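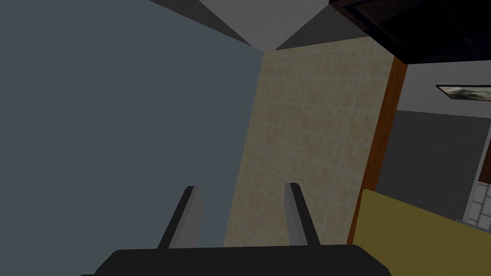 Why does the sourdough starter smell like nail polish remover when I've been feeding it on schedule?

A smell like that usually means the starter is hungry. It has used up its flour between feedings, so the schedule is too slow for how warm your kitchen is. Feed it more often or give it more flour each time, and the sharp smell should fade in a few days.

Status: Solved
Opened by: Mehrangiz Rostami
Handled by: Rüdiger Teuber, Hultimbridge Bread Help Desk
Also on this ticket: Syafiqah Chin, Mihret Tekleab
Closed: 28 July 2026

Mehrangiz Rostami wrote:
Hello! I've had my starter going since early June and I love it to bits, but something is off. It smells like nail polish remover when I lift the lid. There's a thin gray liquid on top every morning. It used to double and now it gets maybe a third of the way up the jar and slumps. My last two loaves came out flat enough to use as coasters, and sour in a way that made my son pull a face.

What I do: one feeding a day, at breakfast. I keep 95 grams of starter and give it 22 grams of flour and 22 grams of water. White bread flour from the Nirnodthorpe mill, tap water, glass jar with a loose lid, on the shelf over the stove. I haven't changed a thing since the beginning. Should I throw it out and start again?

Rüdiger Teuber replied:
Please don't throw it out! This is one of my favorite tickets to get, the poor thing is alive and shouting for its dinner.

Look at your numbers. You have 95 grams of hungry starter and you're offering it 22 grams of flour. That's a snack. In a cool kitchen in early June it may have coped, but over a stove in July it will eat through that long before lunch and then sit there all day and all night with nothing. The gray liquid is what people call hooch, and it goes along with the smell. Stir it in or pour it off, either is fine.

Two questions before I send you a plan:
1. Is there any pink or orange streaking, or anything fuzzy? If so, that changes my answer and it does go in the trash.
2. How warm is that shelf? A cheap thermometer left next to the jar for an afternoon is good enough.

Mehrangiz Rostami wrote:
No pink, no fuzz, I checked with a flashlight. Just gray liquid and bubbles.

The shelf is 95 degrees in the afternoon!! I had no idea. I was boiling beans at the time, but still.

Rüdiger Teuber replied:
95 is a sauna. Well done for measuring it, that's half the ticket solved.

Plan:
Move the jar off that shelf. A counter on the far side of the kitchen will do, or a low cupboard.
Take a clean jar and put 15 grams of your starter in it.
Add 45 grams of flour and 45 grams of water. Stir until there are no dry bits.
Put a rubber band around the jar at the level of the starter, so you can see how far it climbs.
Do this again every 12 hours. Keep only 15 grams each time. The rest can go into pancakes once the smell has settled down.
For the first two feedings, swap a third of the white flour for whole rye or whole wheat. It isn't required but it gives things a nice kick.

Don't bake with it yet. Write down when it peaks and tell me what you see.

Syafiqah Chin added:
Jumping in because I had exactly this last summer! Mine got worse for a day before it got better — it hardly rose at all after the first big feeding and I nearly panicked. By the third feeding it was climbing out of the jar. Stick with it. Also, use a taller jar than you think you need. I was wiping starter off the inside of a cupboard door for ages.

Mehrangiz Rostami wrote:
Day 1, evening. Moved it to the counter by the back door. Rye and white mixed. Still smells, maybe a bit less. Rose by half.

Day 2, morning. Slow. Hardly any bubbles on top. Thank you Syafiqah, I would have been worried!

Day 2, evening. Oh, this is more like it. Past the rubber band by a good two fingers and the smell is more like yogurt.

Day 3, evening. DOUBLED. Then some. No liquid on top.

Rüdiger Teuber replied:
Wonderful! Back to plain white flour if you like, same amounts. When it doubles after three feedings in a row, go ahead and bake. Use it when it's at its highest or just starting to dip in the middle.

Mihret Tekleab added:
Can I ask something on the same ticket? I only bake every other week and twice a day sounds like a lot of flour. Would the fridge work?

Rüdiger Teuber replied:
It would, and it's what I do myself. Feed it, leave it out for an hour, then put it in the fridge with the lid on loosely. Once a week, take it out and feed it. Before baking, give it two feedings on the counter so it's properly awake. A little gray liquid after a week in the cold is normal. Mehrangiz, that goes for you too once you're happy with it.

Mehrangiz Rostami wrote:
Baked this morning! Same recipe as the coasters, nothing changed except the starter. Big open loaf, a proper ear along the top, and it tastes mild with just a bit of tang. I took the middle of it out at the thickest point and the probe read 206, which my book says is done. My son ate three slices with butter before I'd found the jam.

One last thing, the crust is a little pale underneath. Is that the starter as well?

Rüdiger Teuber replied:
That one's your oven. Try the loaf one shelf lower, or slide it out of the pot for the last ten minutes and bake it straight on the rack. If it's still pale after that, open a new ticket with your oven settings and I'll happily dig into it.

Marking this one as solved. Enjoy the bread!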